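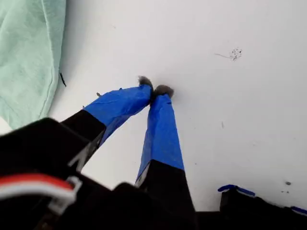

플로르케티(Plorketti) 독서대 겸 전자책 거치대

판매처의 소개 문구부터 옮기자면 "책 읽는 습관을 바꿔 주는 거치대"라고 합니다. 저희는 거치대가 습관을 바꾼다고는 생각하지 않습니다. 한 해에 두 권 읽던 사람은 이걸 사도 두 권 읽을 가능성이 높습니다. 다만 두꺼운 소설을 누워서 읽다가 손목이 아파 덮어 둔 적이 있다면 아래 내용을 읽어 볼 만합니다.

제품 개요
종이책과 전자책 단말기를 모두 올릴 수 있는 탁상형 독서대입니다. 받침판 각도는 4단계로 조절되고, 책장을 눌러 주는 집게가 두 개 달려 있습니다. 제조사는 스캣컴(Skatcombe)이며 국내 판매는 러스트몬트(Rustmont)가 맡고 있습니다. 모델 번호는 2067입니다. 같은 회사의 앰베이(Ambaye)와 자주 혼동되는데, 앰베이는 침대 옆에 세우는 스탠드형이라 용도가 다릅니다. 주문 전에 모델 번호를 꼭 확인하세요.

두꺼운 책도 버티나
제조사 표기로는 최대 하중이 2000g입니다. 숫자만 보면 넉넉합니다. 그런데 하중은 책이 가운데에 얌전히 놓여 있을 때의 이야기이고, 실제로 읽다 보면 책은 한쪽으로 쏠립니다. 1000쪽짜리 합본 장편을 올려 보니 중간까지는 괜찮았습니다. 문제는 처음과 끝입니다. 첫 장을 펼치면 오른쪽이 무거워 집게가 슬금슬금 밀리고, 결말 근처에서는 반대쪽이 그렇습니다. 하필 제일 집중해서 읽는 대목에서 책장이 넘어갑니다.

일반 단행본이나 문고판은 이런 일이 없었습니다. 문고판은 제본이 뻣뻣하면 집게 힘에 책등이 갈라질 수 있으니 아끼는 책이라면 조심하셔야 합니다. 도서관에서 빌린 책에는 권하지 않습니다.

"한 손으로 넘기는 책장"
상세 광고에 크게 적혀 있는 문구입니다. 한 손으로 되기는 합니다. 집게를 들고, 장을 넘기고, 다시 집게를 내리는 동작을 한 손으로 차례차례 하는 겁니다. 추리소설처럼 빨리 넘기는 책이라면 금방 귀찮아져서 집게를 아예 안 쓰게 됩니다. 시집이나 희곡처럼 한 쪽에 오래 머무는 책이 오히려 잘 맞습니다.

전자책 단말기로 쓸 때
솔직히 이쪽이 더 낫습니다. 단말기는 쏠릴 일이 없고 각도도 그대로 유지됩니다. 다만 아래쪽 턱이 높아서 화면 하단을 살짝 가리는 기종이 있고, 충전 단자가 밑에 있는 단말기는 꽂아 둔 채로 세울 수 없습니다. 케이스를 씌운 상태라면 턱에 들어가는지 두께를 먼저 재 보세요.

여행용으로는
"휴가지 필수품"이라는 말도 붙어 있던데 동의하기 어렵습니다. 접으면 납작해지지만 가볍지는 않습니다. 가방에 그만한 자리가 남으면 책을 한 권 더 넣겠습니다.

구성품
독서대 본체, 교체용 집게 고무, 설명서. 책갈피를 준다는 후기가 더러 있는데 기본 구성에는 없습니다.

배송과 반품
토요일 주문은 다음 영업일에 출고됩니다. 단순 변심 반품은 포장을 뜯기 전에만 받으며 왕복 배송비는 구매자 부담입니다. 각도 조절부가 헐거운 상태로 도착했다면 불량이니 사용하지 말고 문의란에 남겨 주세요. 집게 고무는 소모품으로 분류되어 보증 대상이 아닙니다.

색상은 회색과 흰색이 있고 흰색은 5월에 다시 들어옵니다.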